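Ovunley Home Notes
Tips > Desks and small stuff

The desk corner that stays sorted (mostly)
by Violeta Lagos
Posted 1 May 2026

I come from a long line of people who own one good pencil and can't find it. My mother kept hers behind her ear and looked for it in the car. So take what follows as advice from a recovering case, tested on a shared work corner where homework, bills and toy bricks all want the same patch of flat surface.

Start by taking everything off. Yes, everything, including the thing you just decided doesn't count. Put it on the bed, where it will have to be dealt with before you can sleep. Wipe the surface down while you can see it, because the next chance may be October.

Pencils go upright

Drawers are where pencils go to roll to the back. A plain cup is better, and a loud color is better still, as you'll spot it under a heap of mail. Ours lives toward the back, where elbows don't reach. Test every pencil before it goes in. If the lead falls out when you sharpen it, it has been dropped too often and will keep doing that until you give up on it, so give up on it now. Pens that need scribbling to get going are also on notice.

Keep the cup full but not jammed. If pulling out one pencil brings its whole family along, move half of them somewhere else.
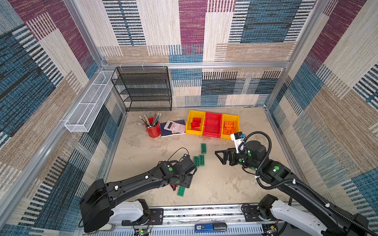
The calculator needs an address too, or it will go and live in the kitchen with the recipe that needed halving. Park it on top of the notebook you do the sums in. You pick up one, you've got the other, and the pair takes up no more room than the notebook did by itself. I resisted this for years on the grounds that a stack is a pile with manners. It is, but a stack of two is fine. Trouble starts at 4.

Open bins beat lidded ones

I have bought lidded boxes. I bought a set of the Flevus ones with the snap corners, and within a week the toys were sitting on top of the lids, very neatly, like guests waiting to be let in. Open bins ask for one movement: drop. A child can manage it, and so can a tired adult with a plate in the other hand.

A few things I've learned about bins the slow way:

Line them up along the back, so the front stays clear for whatever you're doing.

Sort by what you can tell apart at a glance. Bricks by color works. Bricks by "ones we use for castles" does not, as the definition of castle changes daily.

Use two bin colors if you can. "Put it in the red one" is a complete instruction. "Put it in the middle one, no, your other middle" is an evening.

Leave them empty until the sorting starts. A bin that already has batteries, a sock and a birthday candle in it is a junk drawer without the privacy.

Sort in the middle, store at the edges

Tip the bricks out where you can reach them from all sides and spread them a bit. People try to sort from inside the heap and spend most of the time digging. Do one color all the way through, then the next. It feels slower and it goes faster, a thing I only admitted after timing it against my nephew, who won.

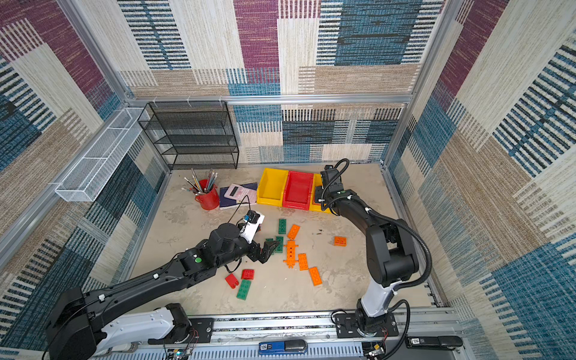 Bricks out in the middle, bins waiting at the back.

Mesh shelves and what to do with them

A tiered mesh rack is a fine thing for paper and a poor thing for anything thinner than the holes. Paper clips will leave. So will toothpicks, as I found when I tried the same rack in the pantry. Give each tier one job and leave at least one tier with nothing to do, so that new mail has somewhere to land besides your notebook.

To clean mesh, skip the cloth, which only polishes the dust. Use a dry paintbrush first, then a soft dish brush with a little soapy water, then let it dry standing on end. Black mesh hides dust nicely and white mesh reports it, so choose according to your conscience.

A long wire basket on the side wall is handy for rolled paper, rulers and the other awkward long stuff. Check the fixings now and then by giving it a gentle tug. If it moves, tighten it before you load it, and don't hang anything in it that you'd mind catching with your foot.

Five minutes at the end of the day

Pencils in the cup, calculator on the notebook, bricks in the bins. If something has no place, it goes in your hand and leaves the room with you. I don't do this every day. I do it on the days I'm expecting visitors, and on Fridays.

Next time: the Arkow hook that holds everything except on tile.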